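4.3 Ergebnisse: Wurfauswahl nach Niederlagen

Besonders gespannt waren wir auf die Frage, ob sich eine Mannschaft nach einer Niederlage anders für den Abschluss entscheidet als nach einem Sieg. In der Trainerliteratur wird das gern behauptet, meist mit dem Bild des hastigen Distanzwurfs, der die schlechte Stimmung der Vorwoche wegwischen soll. Unsere Daten erlauben erstmals, diese Vermutung auf der Ebene einzelner Angriffe zu prüfen, und das Ergebnis hat uns in seiner Deutlichkeit überrascht!

Ausgewertet wurden 1190 Angriffe aus 238 Spielvierteln der Regionalstaffel, je Viertel also fünf zufällig gezogene Ballbesitze. Beteiligt waren 6 Mannschaften, darunter die beiden Vereine aus Ivel und Stindton, deren Heimspiele wir durchgehend selbst kodieren konnten. Als Angriff zählt jeder Ballbesitz, der mit einem Wurf, einem Foul oder einem Ballverlust endet; Einwürfe mit weniger als zwei Sekunden Restzeit blieben unberücksichtigt. Die Kodierung folgte dem in Abschnitt 3.2 beschriebenen Schema. Zur Prüfung der Übereinstimmung haben zwei Personen unabhängig voneinander 200 Angriffe doppelt kodiert. Abweichungen traten fast nur bei der Frage auf, ob ein Wurf aus der Halbdistanz als bedrängt gelten soll, und diese Fälle wurden gemeinsam am Video entschieden.

Zunächst zur Wurfentfernung. Nach Niederlagen verschiebt sich der Anteil der Abschlüsse eben nicht nach außen. Die Mannschaften suchen im ersten Viertel des Folgespiels häufiger den Weg zum Korb, und zwar vor allem über den Block am Ball in der Mitte des Feldes. Am stärksten ist der Effekt, wenn das vorige Spiel erst in den letzten Minuten verloren ging. Nach klaren Niederlagen fällt er schwächer aus, zeigt aber in dieselbe Richtung. Bis zur Halbzeit ist er in allen Gruppen weitgehend verschwunden, was gut zu der Annahme passt, dass Vorgaben aus der Kabine vor allem die ersten Minuten prägen und dann vom Spielverlauf überlagert werden.

Noch interessanter finden wir die Dauer der Angriffe. Vor der Auswertung hatten wir mit kürzeren Ballbesitzen gerechnet, also mit mehr Eile. Gefunden haben wir das Gegenteil: Die Mannschaften lassen den Ball länger laufen, und die zusätzliche Zeit entsteht fast vollständig zwischen dem ersten Block und dem zweiten Pass. Wer sich die Szenen ansieht, erkennt das sofort wieder - der Aufbauspieler bricht ab, dreht um, und der Angriff beginnt auf der anderen Seite neu. Die Zahl der Ballverluste steigt dabei nicht. Stindton bildet die einzige Ausnahme; dort gehen nach Niederlagen mehr Bälle beim Pass in die Zone verloren. Bei nur einer Mannschaft mit wechselnder Besetzung auf der Aufbauposition möchten wir daraus keine allgemeine Aussage ableiten.

Der Heimvorteil verändert das Bild kaum. Zwar werden zu Hause insgesamt mehr Freiwürfe gezogen, der Unterschied zwischen Spielen nach Sieg und Spielen nach Niederlage bleibt aber in eigener und fremder Halle nahezu gleich. Auch die Länge der Pause zwischen zwei Spieltagen trug nichts Erkennbares bei. Gerade hier hätten wir einen Zusammenhang erwartet, denn eine volle Trainingswoche gibt einem Trainerteam deutlich mehr Raum für Korrekturen als zwei Tage mit Busfahrt.

4.4 Verpflegung in den Viertelpausen

Ergänzend wurde erfasst, was den Spielerinnen und Spielern während der Partien an Verpflegung zur Verfügung stand. Die Angaben stammen aus einem kurzen Fragebogen, den die Mannschaftsleitungen im April ausgefüllt haben. Genannt wurden vor allem Bananen, Müsliriegel, Salzgebäck und Schokoriegel, dazu Wasser und verdünnte Säfte. Für die Zuordnung bildeten wir drei Klassen: Obst, Getreideprodukte und Süßwaren (Abb. 3).
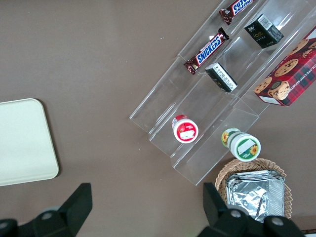 Abb. 3: Schokoriegel (Klasse »Süßwaren«) in einem durchsichtigen Stufenständer.

Ein Zusammenhang zwischen Verpflegungsklasse und Angriffsdauer im letzten Viertel ließ sich nicht nachweisen. Das ist bei der Größe der Stichprobe wenig erstaunlich, zumal der Fragebogen nur das Angebot und keine verzehrten Mengen abfragt. Für die laufende Erhebung in der Halle Tindau haben wir ihn deshalb um eine Spalte je Viertelpause erweitert.

4.5 Robustheit

Alle Modelle wurden ein zweites Mal ohne die Spiele aus Ivel gerechnet, weil dort eine neue Wurfuhr mit abweichender Anzeige im Einsatz war. Die Schätzwerte verschieben sich dadurch nur geringfügig. Auch der Verzicht auf Verlängerungen ändert nichts an der Richtung der Effekte. Die Zeitmarken wurden mit dem Programm Batista gesetzt, dessen Rundung auf halbe Sekunden für kurze Schnellangriffe etwas grob ist; in der Auswertung der Angriffsdauer sind diese daher als eigene Kategorie geführt.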